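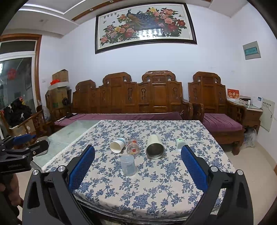 Jun 28, 2026
Grallum trial, cups

Second day with the Grallum hand grippers on loan from Juntunen. Did cups on the flowered tablecloth, most of them lying down. The paper one is the hardest. Squeeze a bit too much and the side folds, so I went slower and let the blue pads do the holding. The cream tumbler with the steel mouth is heavy and wants to roll toward the sofa.

Logged 224 picks before lunch. Isine, the software that comes with the kit, threw out 13 of them and gave no reason I could find. Wrote to Juntunen about that.

The grip itself is good. The handle gets tiring after an hour and my thumb is sore. The kit is 1,115 to buy, or 259 a month to rent. I would rent for now and decide in October.

Still to try: the frosted cup standing up, and lids. Charge both batteries tonight.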